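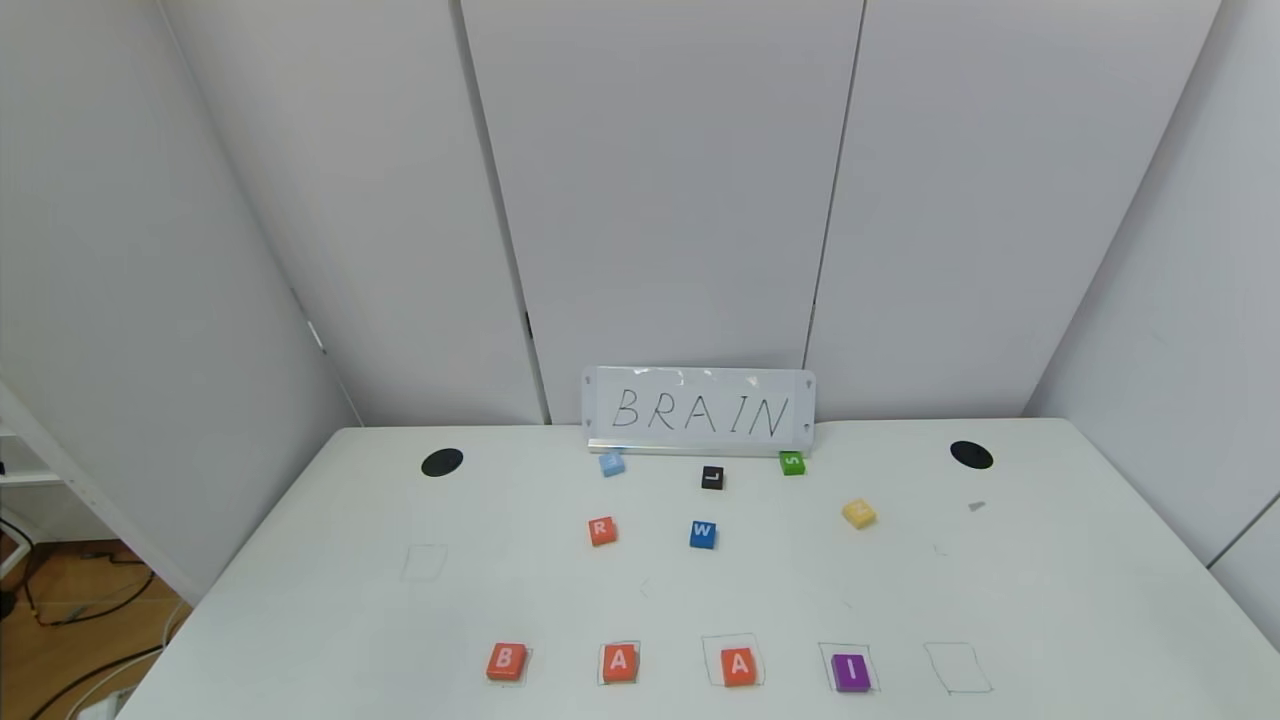
What does it mean to spell a word?
To spell a word is to put its letters in a fixed order, so that another person can read it.

Letters and order
English uses 26 letters. The same letters can make different words, so the order matters as much as the letters do. The word BRAIN has five letters, each used once. Change the first letter to a T and the word is TRAIN. Take the B away and it is RAIN.

Copying with letter blocks
A copying task has a model word, a row of squares and a set of loose blocks. There is one square for each letter. The model on the whiteboard is BRAIN, and the row in front of it has five squares. Four of them hold blocks: B, A, A and I. The second square should hold an R, and an R block is lying on the table. The last square is still empty - it needs an N.

How to check a row
Start at the left. Point to the first letter of the model, then to the first block. If they match, move one place to the right. If they do not match, take the block out and look for the correct one. Colour is not part of spelling: a red R and a green R are the same letter.

Word to know
Model: the word that is being copied.

Written by Deolinda Patrício for the Flerncombe children's pages. Next page: vowels and consonants.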